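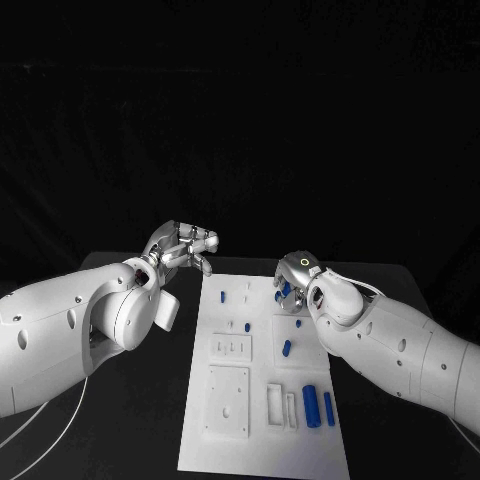 Who can apply for the Ledesma Small Press Grant this year? Any independent publisher or literary magazine that has released at least one title in the past two years and employs five people or fewer.

July 15, 2023
By Amber Jansen, Communications Office

The Ledesma Foundation for Letters today opened applications for its annual Small Press Grant, which supports independent publishers with the costs of editing, translation, printing and distribution. Applications will be accepted through the end of October, and awards will be announced in the new year.

The program will make 27 awards in the coming cycle. Each recipient will receive a base grant of $1,000 toward a single title or magazine issue, together with a place in the foundation's editorial mentoring program. The foundation received 689 applications in the last cycle, the largest number since the grant was established.

"Small presses take on the first novels, the regional histories and the translated poetry that larger houses often pass over," said Verna Thibodeaux, executive director of the foundation. "A modest sum at the right moment can decide whether a book goes to the printer this season or waits another year."

Translated work will have its own category for the first time. Presses applying in this category must show that they hold English-language rights to the work, or have a written agreement with the rights holder, at the time of application. A sample of the translation is required – along with the matching pages in the original language.

Illia Pylypenko, who will chair the translation panel, said the category was created at the request of past applicants. "Translators were being judged beside original fiction, and the readers did not always have the language skills to assess them fairly," Pylypenko said. "Each sample will now be read by someone who knows both languages."

Among last year's recipients was Kesteo Editions, which used its award to publish a bilingual collection of short stories. Its publisher, Teodoro Zabala, said the grant covered copyediting and a second round of proofs. "We had budgeted for one round," Zabala said. "The second caught errors in the Spanish text that we would have been sorry to see in print."

Applicants should submit a completed form, a project budget, a sample of up to 27 pages and a short statement describing the intended readership. Presses that received an award in the last cycle are not eligible to apply again until the following year. Applications from magazines must name the issue for which support is requested.

There is no fee to apply. Forms are available on the foundation's website or by mail on request. Questions about eligibility should be directed to Vira Bilyk, grants manager, at the foundation's main office. Printed applications must be postmarked by the last day of October.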